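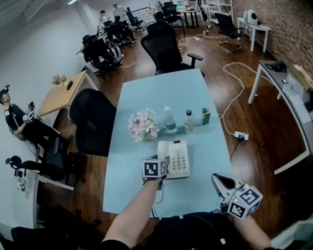
The phone is staying! For those of you who missed the messages flying about last week, we had more or less agreed to let the Brodstead landline go when the contract runs out in January, and I'd even drafted the goodbye notice for the website. Then the replies started coming in and I had to bin it. So the white desk phone keeps its place on the light blue table, coiled cord dangling over the edge as ever, with the pale pink artificial flowers behind it and whatever bottles people have parked there. The number is the same one that's printed on all the old leaflets, so if you've got one of those stuck to a fridge somewhere, leave it where it is.

I should say I was on the other side of this to begin with. I never ring anyone if I can help it, and most of what comes in to Hokico comes by email or through the booking page. But I went through the call sheet for October and there were 17 calls on it that had turned into proper visits, which is a lot more than I'd have guessed (my guess was two, and I was quite smug about it). Several were from people who'd tried the booking page and got stuck on the bit where it asks for a postcode. We know about the postcode thing. It's being looked at.

What changes is the hours. From Thu 3 November the phone will be answered from ten until 12 in the mornings, and again from two until four in the afternoons, Monday to Friday. Outside those times it'll go to a message, and somebody will ring you back the next working day. Please do leave your number slowly, and then say it again. I've spent a good part of this week rewinding one message where the last digits could be anything at all, and if it was you asking about parking for a small van, I'm sorry, I did try, please ring again.

The parking answer, by the way, is yes, round the back, but mind the bollard.

The other bit of news is the chairs. We've been meaning to sort out the seating upstairs for ages and Clodau have finally given us a price for reconditioning the black office chairs, new castors and gas lifts mainly, which comes out a good deal kinder than buying new ones. I'm very much in favour. 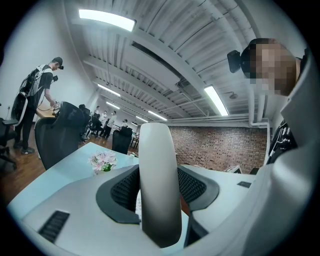
The tall mesh ones are the ones everybody wants, obviously, and I've had three separate conversations about whether the headrests are worth keeping. I think they are. I've also been told they're like sitting in a dentist's, so opinion is divided! Clodau will take the chairs away in small batches so that we're not all standing up for a fortnight, and the first lot should go before the end of the month. If yours sinks when you sit on it, put a bit of masking tape on the arm and it'll go in the first batch. If it merely squeaks, I'm afraid you're in the queue with me.

A couple of people asked about the wooden floor while we're at it. It's not being done this time round. I do love the colour of it, that lovely reddish brown, and I'd hate to see it sanded off in a hurry, so it can wait until there's money to do it nicely. The old castors don't do it any favours either, so chairs first makes sense to me.

Last thing. The Lis evening, which normally runs upstairs, will be downstairs for its next session while the first chairs are being collected, same start time, same door. Tea as usual, and the biscuits are up to whoever gets to the shop first. If you want to come along and haven't been before, you don't need to book, but a quick call helps me with the numbers. You know when to ring now, and I'll probably be the one picking up.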